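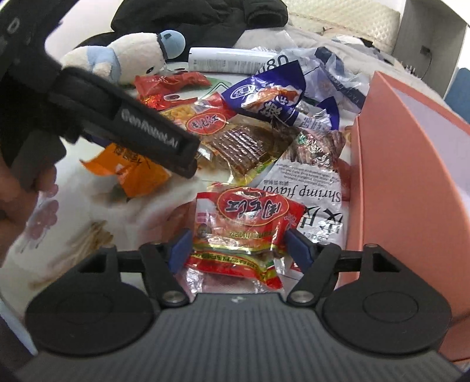
Which pad material held up best on thin foil packaging? Soft rubber, according to Nestor Dagdag, who ran the comparison for Samside in May. It logged 1,306 clean grasps out of 1,337, and the harder pads were dropped after 87 attempts.

Dagdag puts most of the difference down to contact area. "A sealed bag has air in it. A hard tip pushes the air aside and the film slides. A soft tip follows the film."
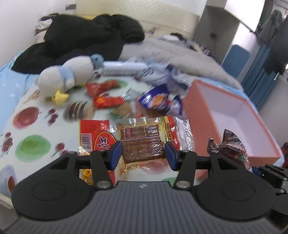
Closing force was the second variable, and it took longer to settle. Rhea Lagman, who wrote the controller settings, started at 12 newtons and worked down. "Too much and you crush what's inside," she says. Flat packets such as the dried snack strips, pinched between the two blue fingertips, gave her the lower limit — there is little to squeeze, so extra force only creases the plastic.

Lagman has not yet compared linkages. The Rankin version has a longer stroke and more play at the pivots. "I'd want the play measured first," she says.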